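Recording a Cloth Task with Hand-Held Grippers

This page sets out the Korham procedure for demonstrating a cloth-handling task by hand. Operators should complete the Closum setup page first.

1. Place the white board on the table and set the basket at the left end.
2. Connect both gripper cables and start Skodis. Wait 30 seconds for the camera views to line up.
3. Hold one gripper in each hand, with the jaws fully open, and begin the recording.
4. Grip the cloth with the left gripper and move at a steady pace. The right gripper stays low over the board until it is needed. 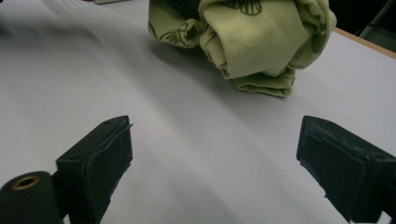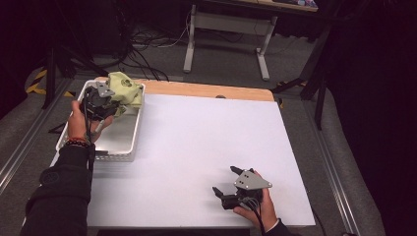
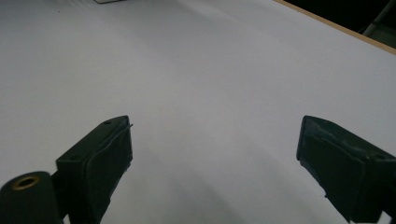
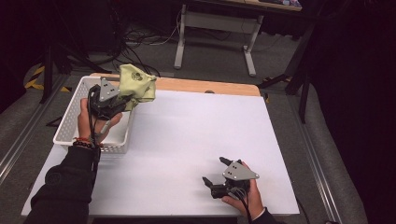

Gripper views (first and third) and head views (second and fourth) of the cloth task.

5. Keep both grippers within the head view for the whole demonstration. Do not let a sleeve cover the jaws.
6. Stop the recording with both jaws open and clear of the cloth.

Each demonstration should last no more than 14 seconds. Record nine per session, then upload them to the Quezada folder under the task name. Demonstrations in which the cloth falls to the floor are to be marked "rejected" and kept. The current cloth set holds almost 239 accepted demonstrations.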